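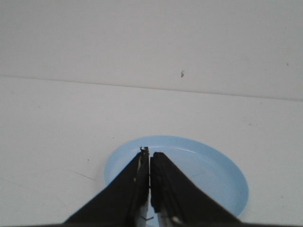

Final Report: A Plate-Clearing Arm Built in a Shared Workshop

Radoslava Machala and Senan Doherty
18 October 2026

1. What we set out to do

The project was to build a small tabletop robot arm that can pick up light dishes from a table and put them in a rack. We gave the arm the name Mollon. Neither of us had built an arm before. Radoslava did the mechanical parts and the wiring, and Senan wrote the control software. The work was done at Stavon, a shared workshop where we rent bench space by the month.

This report covers the gripper and the wrist camera. The base and shoulder are in our first report and have not changed except for new bolts at the shoulder plate.

2. The gripper

The gripper has two black fingers that close toward each other until the tips almost meet. With the fingers closed over the blue plate, a narrow gap is left between the tips. We decided to leave it that way. If the fingers are driven until they touch, the motor keeps pushing and gets hot, and the closed position drifts over a long session.

The inner face of the right finger has a textured rubber pad. Our first pads were smooth tape, and they let go of anything with a rounded rim. The rubber is glued on and then pressed in a vise overnight. We lost one pad in September from not cleaning off the old glue first.

The metal tip on the left finger looks worn and a little jagged now. We plan to file it smooth and cover it before we use any dish that can scratch.

3. The camera

The camera is mounted at the wrist and looks along the fingers. This means the fingers are always in view and hide part of whatever is under them. With the gripper closed above the center of the plate, the middle and bottom of the plate are covered, and the software has to work from the upper, left and right portions of the rim.

Senan first tried to find the plate by looking for a full ellipse. That failed as soon as the arm got close. The second version masks out the fingers, takes the rim pieces that are left, and fits an ellipse to those. It is slower but it works at short range, and short range is where we need it.

The white table against the white wall was a harder problem than we expected. The line where they meet is soft and gray, and an early version kept taking it for the edge of a dish. We now ignore any edge that is close to straight over most of the picture width. Small marks on the wall and the tabletop also set off false matches, and we filter those by size. We chose a light blue plate for testing so that color could help.

4. Tests

We ran 152 pick attempts with the plate empty. Before each attempt one of us moved the plate by hand to a new spot within reach of the arm. An attempt was a success if the plate was lifted, held and set in the rack without being dropped.

In the last block of 30 attempts, 16 were successes. Most of the failures came at the grip itself. The arm went to the right place above the plate, then moved out to the rim and came down too far outside it or too high. When it did get hold of the rim, it usually kept it.

We also saved 3,102 camera pictures during the tests and went through a share of them by hand to check the ellipse fit. The fit was good when both sides of the rim were visible. It was poor when the plate was far to one side, and those cases should be refused by the software in the next version.

5. Problems

The wiring at the fingers needs to be redone. The cable has to bend every time the gripper opens, and it came off its connector twice during the tests. A longer cable with a clip at the wrist should fix it.

The wrist joint has some play. We can feel it by hand when the power is off. It probably explains part of the height error at the rim, but we did not measure it separately.

Changing the workshop lights changed the results. We did all of the counted tests with the same lamps on and the blinds down.

6. Next steps

Radoslava will make a new left fingertip and replace the finger cable. Senan will add a check that compares the rim position before and after the fingers come down, so that the arm can back off and try again. After that we want to repeat the test block with a second plate in a different color, and then with a bowl.

The parts list and the wiring diagram are in the project folder at the workshop, on the shelf under the drill press.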